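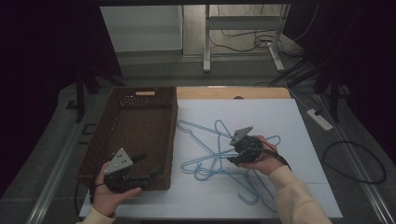 Gengate Studio Access List

README for the February release

One row per rentable studio, with what a first-time visitor needs to get from the street to the right door. The list covers 338 studios in 142 buildings. Rooms rented by the desk or by the hour are in the Retano list and are left out here.

Files

studios.csv: name, street address, floor, door side, elevator (yes/no)
parking.csv: nearest paid parking, hourly rate, walking time in minutes
transit.csv: nearest stop and walking time, 948 rows

A studio can have several rows in transit.csv. Join all three files on studio_id.
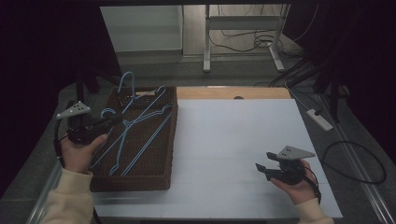
Light blue hangers in a woven basket.

How it was collected

Building managers filled in a form. Branislav Hrubý walked the routes for 228 of the studios and corrected the times where they were off. The rest are as reported, and the column "checked" is set to 0 for those.

Known problems

Parking rates change often and evening rates are missing for Castillo.
Both Brutby buildings share one street number. Use the door side column to tell them apart.
Walking times assume no heavy bags and no stairs closed for repair.

Corrections

Send them to Čestmír Jireš with the studio_id and the column name. Fixes go into the next release.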